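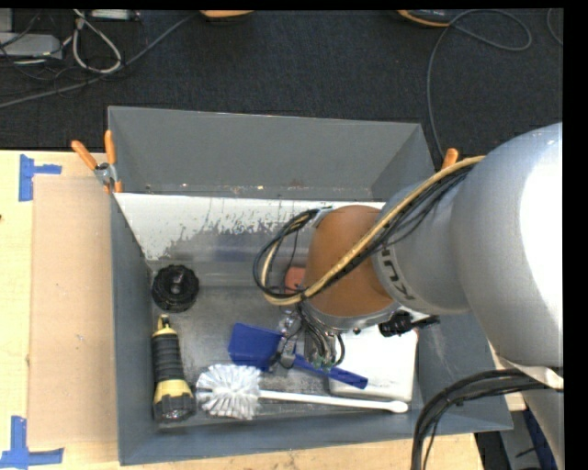 The arm over the gray bin, partway through the household batch. Flashlight, cleaning brush and the blue thing are all in play.

Search the newsletter
Enter keywords
Go

Notes from the picking bench
Aug 21, 2022

So, the bin. A few of you wrote in after the March issue asking how the grasp collection was going, and I kept putting off an answer because I wanted a decent number to give you. I have one now! We're at 245 recorded tries with the household set, and I'm pretty happy with how they look, even the ugly ones (maybe especially the ugly ones).

The routine is dull to describe and weirdly fun to do. Somebody tips a handful of things into the bin, gives them a stir, and the arm picks a spot and goes for it. Whatever happens gets saved with a yes or a no. Then we stir again. After 20 tries we swap a couple of objects out of the Utex crate so the learner doesn't get too cozy with one pile.

Long skinny handles have been the big topic at lunch. A cleaning brush is easy to grab somewhere and hard to grab somewhere useful, and if you take it by the far end of the handle it swings around like a gate. Same story with the blue tool, which half the team calls a shovel and the other half calls a dustpan brush. (I'm on team shovel.) Things also like to lie across each other, so the brush handle ends up in front of the white container and the shovel ends up on its corner, and the first move has to sort that out. I used to reset those piles by hand. Please don't do that if you take a shift — the messy ones are what we're short of.

Speaking of labels, Nukari went through the whole first batch and sent back 86 that needed a second look. Most were cases where the gripper had hold of 2 things at once and we'd marked it a success. We talked it over and those now get their own tag. If you were labeling before the change, leave your old ones alone, the folks at Nukari are fixing them.

The Prornitik loader still drops its connection if you leave it sitting over lunch. Save first, then eat.

Oh, and check the orange clamps on the rim before you start. If the bin creeps sideways between tries, the positions in the log are off and we have to toss the run. The blue tape marks on the table should stay put too, please don't peel them!

Next up is the Iyamu set, which is mostly soft stuff, cloth and pouches and so on. I have no idea how the arm is going to feel about socks. Shift sheet is in the usual folder, and mornings are wide open.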